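Como pintar uma mesa de cozinha de amarelo (e não se arrepender)

Passei uns dois anos a olhar para a minha mesa castanha e a pensar "um dia pinto-te". Pois bem, em dezembro pintei! Como desde então já me perguntaram várias vezes como fiz, fica aqui o processo todo, com as asneiras incluídas. Não sou profissional, sou só uma pessoa teimosa com uma varanda pequena e muita lixa.

O que usei

Um primário de aderência da Tirketti (a lata pequena chega e sobra), esmalte acrílico acetinado da Urnport, um rolo de espuma de pelo curto, uma trincha boa para os cantos, lixas de grão 120 e 240, fita de pintor, panos velhos e verniz de água. O esmalte custou-me 3289 cêntimos, ou seja, 32,89 €, e foi a parte mais cara da brincadeira. Não poupem na trincha. A minha primeira largava pelos e passei meia tarde a tirá-los com uma pinça.

Passo 1: escolher o amarelo

Levei mais tempo nisto do que a pintar, juro. No catálogo os amarelos parecem todos simpáticos e depois, num tampo inteiro, metade deles grita. Pintem um cartão grande, pousem-no em cima da mesa e deixem-no lá uns dias, de manhã e à noite, com a luz do teto acesa também. O meu primeiro favorito ficava esverdeado às seis da tarde, uma tristeza. Acabei num amarelo quente, bem saturado, que na loja me parecia um exagero e que em casa ficou mesmo como eu queria.

Passo 2: limpar a sério

Mesa de cozinha tem gordura, mesmo quando parece limpa. Água morna com detergente da loiça, pano bem torcido, depois outra passagem só com água, e deixar secar até ao dia seguinte. Insistam por baixo da borda do tampo, onde toda a gente põe os dedos.

Passo 3: lixar

Comecem com a 120, sempre no sentido do veio se a mesa for de madeira, e sem fazer força. A ideia é tirar o brilho. Quando o tampo estiver todo baço, passem um pano húmido e esperem que seque. Máscara na cara, por favor, e janelas abertas. Eu lixei na varanda com vento e o pó foi todo parar à roupa estendida (a minha, felizmente).

Passo 4: primário

Uma demão fina com o rolo, cantos com a trincha. Vai ficar feio e às manchas, é mesmo assim! Deixei secar 60 minutos, como dizia a lata, e depois mais uma hora por desconfiança. A seguir, uma passagem levíssima com a lixa 240 e pano outra vez.

Passo 5: as demãos de cor

O amarelo cobre mal, mais vale saberem já. Contem com três demãos finas, quatro se a mesa for escura como era a minha. Carreguem pouco o rolo e trabalhem de uma ponta à outra sem voltar atrás ao que já começou a secar. Entre demãos, o tempo que a lata mandar. Tentei despachar a segunda e ficou com textura de casca de laranja, lá tive de lixar tudo de novo.

Passo 6: bordas e pernas

A borda do tampo pinta-se com a trincha, em passadas compridas, e convém ir espreitando de baixo para apanhar os pingos. Nas pernas gosto muito de uma cor escura: um cinzento carregado acalma o amarelo e disfarça as marcas dos sapatos. Fita de pintor bem apertada na junção, e tirem-na enquanto a tinta ainda está um bocadinho fresca. 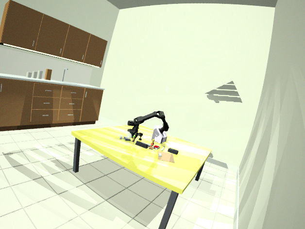 Passo 7: verniz

Duas demãos de verniz de água, acetinado ou mate. Com o brilhante, qualquer candeeiro faz riscas de luz no tampo, há quem adore e há quem passe o jantar a mudar de cadeira. Vejam também se o rótulo diz que não amarelece (numa mesa amarela dá vontade de rir, mas as manchas notam-se).

Passo 8: esperar

Seca ao toque não quer dizer curada. Dei-lhe três semanas sem panelas quentes, sem toalhas de plástico e sem esfregões. Os pratos podem ir para a mesa antes disso, com individuais por baixo e algum cuidado ao arrastar.

Se sobrar tinta, passem-na para um frasco de vidro bem cheio e escrevam na tampa o nome da cor. O meu já me safou duas lascas na borda e um banco que andava ali a pedir companhia.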